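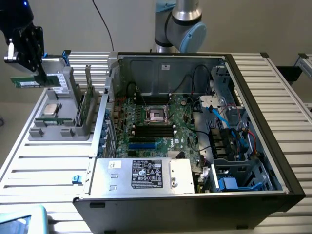

Birdie Oyelaran

I get asked a lot how I keep buying used gear without getting stung, usually by mates who've just been stung. So I've finally typed up what I do when I'm picking up a second-hand desktop. It's written with ordinary office towers in mind, the kind that get sold off by the pallet when a firm upgrades, but most of it works for anything with a power cord.

Set your budget first and write it down. Mine was 200 dollars last time, pick-up included, and I still nearly talked myself into something dearer with lights on it. If you need a machine for bills, school stuff and a bit of photo sorting, an old business tower is hard to beat. They're dull to look at, they come apart easily and there are heaps of spares floating about.

Then read the ad properly. I want to see the full model name, how much memory it has, what kind of drive, and whether there's a drive in there at all (plenty of ex-office machines are sold without one). "Was working when stored" tells me very little. "Untested" means I pay parts money. If the listing doesn't say whether the processor and memory are included, ask, and get the answer in a message so you've got it in writing. You'd be amazed how many "complete" computers are a case, a board and a power supply.

Now the looking over. Take a torch and a small Phillips head, and ask before you arrive if it's okay to open the side. Lay the tower flat on a table, panel up. Have a good look at the capacitors for bulging tops, sniff for anything burnt, and give the cables a gentle wiggle. If the processor's out, check the socket from a couple of angles with the torch and keep your fingers right off the pins. A bent pin can sometimes be fixed, but I wouldn't pay for the privilege of trying!

Dust is fine. I've had one come home with what looked like half a cat in it and it ran for years.

If it's meant to be a working machine, see it turned on. I bring a USB stick with a bootable Linux on it, go into the setup screen first, and check that the memory shown matches the ad. While you're in there, make sure there's no BIOS password. My cousin Delali skipped that step and ended up with a very tidy footrest. After that I let it run for six minutes or so with a video going and listen to the fans.

Haggling – I'm hopeless at it, so I keep it simple. I work out what the missing bits would cost me, take that off the price and say the number once. Seidu, who I bought my last two from, knocked off the cost of a new coin battery without any fuss.

When you get it home, wipe the drive and do a fresh install before you log in to anything. Do your updates, swap the clock battery if the time keeps resetting, and stick the receipt in an envelope inside the case. I've been doing that for ages and it's the only filing system I've ever kept up.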